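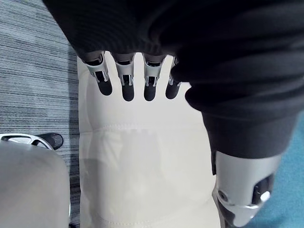 Robot teaching by demonstration

Teaching by demonstration is a group of methods in which a person shows a robot how to carry out a task, and the robot's later movements are worked out from a record of that showing. It is used in place of, or together with, written programs. The person may move the robot's own limbs, steer it from a distance, or do the task with their own hands while sensors follow them. Related terms include programming by demonstration, imitation learning and, in older factory use, lead-through teaching.

Contents
1 Background
2 Guiding by hand
3 Remote control
4 Multi-fingered hands
5 Recording
6 Use in practice
7 Limitations
8 See also

Background

Early industrial arms were taught by storing positions. An operator brought the arm to a point, pressed a key, and moved on to the next. Paint-spraying machines were often taught in one continuous pass, with a skilled sprayer holding the end of the arm and the machine repeating the path. In both cases the robot played back what it had stored and took no account of changes in the work.

Later methods treat the demonstration as a sample. Several showings of the same task are gathered, and a model is fitted to them that gives a movement for each situation the sensors report. The robot can then deal with a part that lies a little to one side of where it was during teaching.

Guiding by hand

In hand guiding, also called kinaesthetic teaching, the person takes hold of the arm and moves it through the task. The motors are set to hold up the weight of the arm but otherwise to give way. The method needs no extra equipment, and every recorded movement is one the robot can make.

It is harder to use on machines with two arms, as one person must guide both. The teacher's body may also block the view of the robot's cameras, and the recorded pictures then contain hands and sleeves that will be missing when the robot works alone.

Remote control

In remote control, or teleoperation, the person works an input device and the robot copies it. Common devices are a second, smaller arm with the same joints (a leader arm), hand-held controllers whose position is tracked, and gloves that measure the bending of the fingers.

The operator may stand beside the robot or watch through its cameras. A delay between the operator's movement and that of the robot leads most people to slow down or to move in short steps. Some systems return a force to the operator's hand when the robot touches something. Others give no such signal, and contact has to be judged by eye.

Multi-fingered hands

Hands with several fingers are more difficult to teach than simple two-jaw grippers. The joints of a human finger and those of a robot finger seldom match in length or range, so the operator's posture must be converted, a step known as retargeting. One approach matches joint angles. Another matches the positions of the fingertips, which tends to work better for pinching small things and worse for closing the whole hand round a handle.

Recording

A recorded demonstration is usually called an episode. It holds joint positions, commands sent to the motors and pictures from one or more cameras, all marked with the time. Cameras fitted near the wrist give a close view of the fingers, while fixed cameras show the wider workspace.

Episodes are checked before use. Those in which the operator paused for a long time or dropped the part may be removed, though some groups keep recoveries from mistakes so that the robot can learn from them.

Use in practice

The Painemal project, led by Jarmila Jurčo and Jummai Isah, taught a two-armed robot to fold work clothing by remote control. Its main set held 300 episodes recorded by 2 operators. A further 160 were added in May after the robot was found to handle thick cuffs badly.

At the Costasen works in Iltby, Dalibor Kuruc used hand guiding to teach the loading of a packing machine. The task was taught again whenever the size of the carton changed.

Limitations

A robot taught in this way can be no better informed than its demonstrations. Habits of the operator are copied along with the task, and small errors can build up until the robot reaches a position that was never shown. Gathering further demonstrations from such positions is a common remedy, but it takes up operator time.

See also

Leader arm
Motion capture
Retargeting
Teach pendant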